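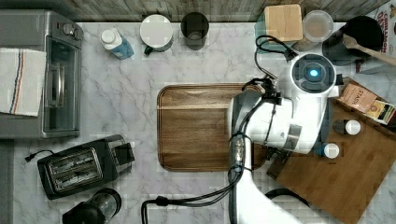
Moving old VMs to a new host, one at a time or all together?

Posted by Ailbhe Hennessy

We have two older hosts running our virtual machines and a new one that was racked on Tuesday. The old pair runs 40 VMs between them. Most are small: print server, a license server, a few web apps, the test boxes for the Jineck team. The big one is the database server for our ordering system, which has a 2000 GB disk with 428 GB in use.

There is no shared storage. Everything sits on local disks in each host, so I can't just move a running machine across and leave the disk where it is. Management would like it all done in one weekend. I would prefer to do a few each night, but then I have machines split over three hosts for a while and the backup jobs have to be changed twice.

Has anyone done this with local disks only? Also, does the database disk copy as 2000 or as 428? It makes a big difference to how long I need the ordering system down. It was set up as thin, but by someone who left before I started, so I am going by his notes.

Genji Kinoshita

Do it in batches. I did a similar move at Cillier and we started with the test machines, then the things people could live without for an evening, then the rest. By the time we got to the database we knew how fast the copies ran on our network, so the outage notice we sent out was close to correct.

On the disk size, check the datastore and see what the file takes up there. Don't go by what the guest reports. If the disk is thin, the file may still be larger than 428, because blocks that were written and later deleted stay allocated until something reclaims them. Whether the copy stays thin depends on the tool and the options you pick. Some tools write it out full size at the other end unless you tell them otherwise. Try it with a small VM first and look at the result.

Other things to check before the first batch:

CPU type. If the new host has a different make of processor, plan on shutting every VM down for the move.
Network names. The virtual switches on the new host should have the same names and VLANs as the old ones or the machines will come up with no network.
Snapshots. Remove old ones first. Allow time for this on the database server, it can run for hours.
License server. Some licenses are tied to the MAC address, so keep the same one when you move it.

Leave the old copies powered off on the old hosts for a couple of weeks. Turn off autostart for them too. We forgot that on one host, it rebooted after a power cut, and we had two print servers with the same address.

Sylvain Besnard

just restore from backup onto the new host. thats what we did, worked fine

Simin Mahmoudi

Restoring works for the small ones, but for an ordering database you would lose whatever came in after the last backup. Stop the application first, then take a final backup, then restore that.

For the database I would skip moving the VM. Build a new one on the new host, set up replication from the old server, let it catch up during the week, and switch over in the evening. The outage is then only as long as the switch. You also get the chance to give it a disk of a sensible size. It is more work up front and you will need to check that your database edition allows replication.

For the backup jobs, see if your software can select machines by tag or folder. Then you only change them once.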